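From: Shaimaa Ait Ali
To: cell-automation list
Subject: Re: [cell-automation] Zodholm two-arm kit, sorting of small turned parts

On Friday Facundo Carrasco wrote:

> We are looking at the Zodholm kit for the tray work at Jarnudow and
> would like to hear from anyone who has it on loan or has bought it.
> Our parts are small, bright and mostly round. They come to us in
> divided plastic trays and have to go into perforated metal ones
> before cleaning. Three things I can't get from the data sheet:
>
> 1. Does the gripper need a nest for each part type, or will it take
> a mixed tray?
> 2. How does it cope with glare off the metal?
> 3. Who looks after the software once the kit is installed?
>
> Vicente would also like to know whether the cables get in the way.
>
> Facundo

Facundo,

We have had the kit on trial at Plenon since January, on loan from Farouk, who sell it and do the commissioning. What follows is our own experience with one unit. Radwa Benkirane did most of the teaching and I have her notes open.

On question 1: no nest. We run a mixed tray, and the parts lie as they were dropped, some on their sides and some end up. The standard two-finger gripper is fitted to both arms and we have not changed the fingertips. The bench layout is the one in the Farouk manual, with the divided tray on the left and the perforated one hard up against it on the right.

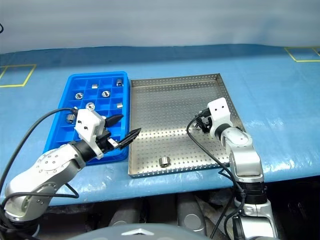
Divided tray and perforated tray on the bench, both arms over the work.

The things to watch are the compartment walls. The fingers have to open inside the cell, so the usable opening is set by the cell and the part together. With a part in the middle of its cell there is room on both sides. With a part hard in a corner, one finger has to come down between the part and the wall, and on our larger ribbed pieces there isn't always space for it. The software then tries a second approach angle, and after 3 failed attempts it skips the cell and carries on. Skipped cells are listed at the end of the run. I would have preferred the list on screen while the run is in progress, and have asked Farouk for it.

On question 2: mixed. The perforated floor gave us less trouble than we expected. The worst reflections come from the sheet we lay over the bench, which is glossy and wrinkles easily. We moved one lamp and the false detections on the sheet stopped. False detections inside the metal tray did not stop completely, and Radwa got rid of the rest by setting the exposure by hand. The automatic setting is not good enough for bright parts and I would not plan on using it.
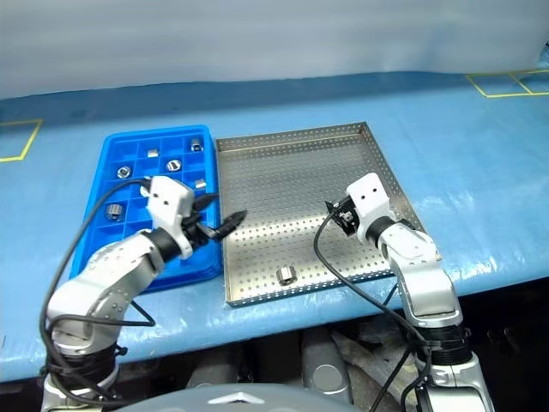 Sorting trial: one part standing in the perforated tray, the others still in the compartments.

Parts that have been set down on end need a slower release. At the default speed the narrow ones fell over in our trials. If your cleaning process doesn't care which way up they are, leave the speed alone and save the time. Ours does care for one part number, so we have a separate release setting for it. Each setting took Radwa 20 minutes to enter and check.

On question 3: Farouk look after the software for the first year, and after that there is a service contract at 900 a year (euros, before tax) per unit. The contract covers updates and remote support. It does not cover fingertips or cables. Remote support has been good. Site visits are charged separately and the notice period is 10 working days, which would be too long for us in production. Nawal Lamrani is trying to get that changed before we sign anything.

For Vicente: yes, a little. The gripper cables are run outside the arms and form fairly large loops, and the left one passes over the divided tray. It hasn't moved a part so far, but it can hide a cell from the camera in some arm positions. Farouk supply clips. Fit them before you teach any positions, as the cable hangs differently afterwards and we had to repeat part of the work.

I don't have a cycle time that I would be willing to put on the list. Ours changes too much with the mix in the tray. If you can send a filled tray of your own parts, we can run it here and give you the log.

We also haven't tried oily parts. If anyone else has, I would be glad to see what they did about the fingertips.

Regards,
Shaimaa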